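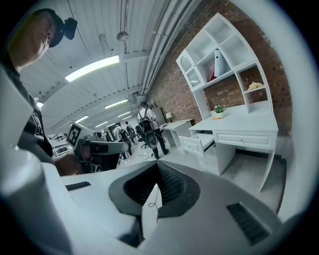 Who decides which tasks are automated first?

The operations group at Tindico decides, from a list of tasks submitted by the shift leads at each site. A task is put forward if it is repeated many times in a shift, if it uses light objects, and if a mistake can be put right by hand without damage. Clearing a desktop and closing drawers met all of these conditions. Changing bed linen met the first one only and was set aside.

Staff FAQ: Skania project, room reset work
June -- Vilja Juntunen, Operations
Print this page | E-mail this page

What is Skania?

Skania is the internal name for the project that moves part of the room reset work to mobile robots. "Room reset" means returning a furnished room to its listed state between two users: drawers closed, lamps in place, loose items sorted into keep, bin and lost property. It does not include washing floors, windows or bathrooms. The robots and the software come from Sanamus. The work instructions, the training rooms and the people who produce the demonstrations are ours.

What does a demonstrator do?

A demonstrator carries out a reset task with hand-held grippers in place of bare hands. The movement of the gripper and the view from its camera are recorded together. Each run of a task is stored as one demonstration, and the software is trained on the accepted ones. The task itself is the same one staff already do on shift. What differs is the tool, the pace, and the fact that a run has a defined start and a defined end.

Is this a new job or a new duty?

It is a duty. Your job title and grade do not change. Hours spent demonstrating are entered under code SK on the time sheet and are paid at your normal rate, including any evening supplement that applies to the shift. Time spent waiting for equipment is entered under the same code. Do not enter it as a break.

Can I decline?

You can. Demonstration shifts are offered to the reset teams first and are filled from those who accept. If you decline, you stay on the regular roster. Declining is not recorded in the personnel file. People who accept and later want to stop give five days' notice to their shift lead so that the slot can be refilled. No reason has to be stated.

Will reset positions be cut?

No positions are removed under the current plan, which runs to the end of the lease on the Leitner building. After that the plan is reviewed. The staffing section of the plan can be read in full at the site office, and it is the only document that is binding. This page is a summary and will not help you if the two disagree.

What is expected to change is the mix of work. If the robots handle drawers and desktops to the required standard, the reset teams will spend less of the shift on those and more on linen, bathrooms, damage reports and checking. Some people have pointed out that linen and bathrooms are the heavier part of the job. That is correct. The rotation table is being rewritten for this reason, and the draft puts an upper limit on consecutive linen shifts. Comments on the draft go to Yanti Harahap.

Why do we work in a furnished room and not at a test bench?

A bench gives clean recordings of one object in one position. The robots will work in rooms where furniture stands close together, drawers stick, and the light comes from several directions. The training area is therefore set up with ordinary furniture, and other people may be working in it at the same time. You do not need to wait for the room to clear before starting a run unless someone is inside your reach.

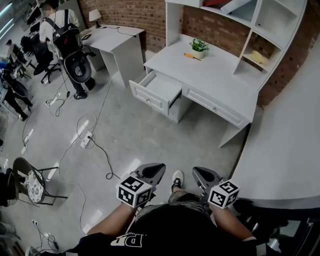

Two-gripper work at the white desk, with one drawer pulled out.

When do I use one gripper and when two?

The task card states it. Drawer tasks can be recorded with either one or two. Tasks in which an item has to be held while something else is moved are recorded with two. If the card says one, keep the free hand out of the camera's view. A bare hand that enters the view and helps with the object makes the run unusable, even if it only steadies the item for a moment.

Do not switch from one gripper to two in the middle of a run. End the run, mark it as rejected, and start again.

What are the black-and-white patterns on the grippers?

They are position markers. The software uses them to work out where each gripper is and how it is turned. Keep them clean and uncovered. Do not put tape, name labels or inventory stickers on them. If a marker is scratched or has lifted at a corner, tag the gripper and take another one. A damaged marker does not stop the recording, so the fault is often found only when the run is checked -- by then the work is lost.

How fast should I work?

Slower than on shift. Most people who come from the reset teams close a drawer with one push and are already turning to the next item. The push is too quick for the recording to be of use. Close the gripper on the knob or set it against the drawer front, pause, move at an even speed, pause again, and let go. After a few sessions the slower pace becomes normal. Several demonstrators have reported that they then work too slowly for the first part of a regular shift. Shift leads have been told to expect this and not to raise it as a performance matter.

How many demonstrations are needed?

The requirement is 200 accepted runs for each task card before that card goes to Sanamus for training. As of the last upload, 1,818 runs had been accepted over all cards. The number that matters to the project is accepted runs. Rejected runs are kept for a time and then deleted.

There is no individual target. Counts per person are visible to the person and to the checker, and are not shown on the board.

Why was my run rejected?

The usual causes are these:

- the run was started before the gripper was in the start position
- an object was dropped and picked up again without ending the run
- the camera view was blocked by a sleeve, a bag strap or the cable
- the end state did not match the card, for example a drawer left partly open
- another person moved the object during the run

A dropped object is not in itself a reason for rejection if the card is marked "recovery allowed." On those cards, pick it up and continue. The software needs to see how a mistake is put right as well as how the task is done without one.

Does the load on my hands and shoulders count as regular lifting?

No. It is assessed separately. A gripper is light at first and less so after a long series with the arms held forward. The strain is mostly in the forearm and at the base of the thumb. Take a five-minute pause after each block, with the grippers put down and not simply lowered. If you also wear a backpack or harness unit, take it off during the pause. Pain that is still there at the start of the next shift is reported in the same way as any other work injury, and demonstration work is stopped until it has been looked at.

Demonstration shifts and linen shifts are not scheduled on the same day for the same person. If your roster shows both, it is an error and should be sent back.

Do I have to change what I wear?

Close-fitting sleeves or short sleeves. No loose lanyards. Shoes are closed, as for all site work. Remove rings if they press against the gripper handle. There is no color rule.

What about the cables on the floor?

Power leads run across parts of the training area. Look before you step back. Turning around at the end of a run with your attention on the gripper is the most likely moment to catch a foot. Charging is done outside the runs, and leads that are not in use are to be unplugged and coiled by whoever used them last. A request for overhead power has been made to the building owner and has not been answered.

Who can see the recordings?

The checkers at Tindico and the training group at Sanamus. Cameras record what is in front of the gripper, and this can include colleagues. Faces are blurred before upload. Sound is not recorded. The recordings may not be used to assess work speed, attendance or conduct, and this is written into the agreement with Sanamus. If you believe that a recording has been used in this way, report it to Yanti Harahap or to your staff representative.

A demonstrator can ask for a run to be deleted on the same shift without giving a reason. After upload, deletion takes longer and has to be requested in writing.

What happens when a robot is placed on a regular shift?

It will be assigned to a room with one member of the reset team, who remains responsible for the state of the room. The robot closes drawers and clears the desktop. The team member does the rest and signs the card. If the robot stops or leaves a drawer open, the team member closes it by hand and enters the code for an incomplete task. Restarting the robot more than once is not part of the duty.

The time allowed per room will not be shortened during the trial. Whether it is shortened afterward depends on the measured results. Staff representatives will receive the same figures as operations, at the same time.

Will I be trained to check and correct the robots?

Training for checkers is open to anyone who has completed the demonstration course. The checker role carries a supplement, and places are limited at present by the number of screens. Apply through your shift lead. Experience with reset work counts for more than experience with computers. The checker's main task is to see whether the room is in its listed state, and that is learned on the floor.

I found an error on this page. Where do I send it?

Send it to the operations mailbox with "Skania FAQ" in the subject line. Corrections are made at the next revision. Questions about pay go to payroll directly, as operations cannot see individual pay records.

Home | Rosters | Safety | Skania | Forms | Contact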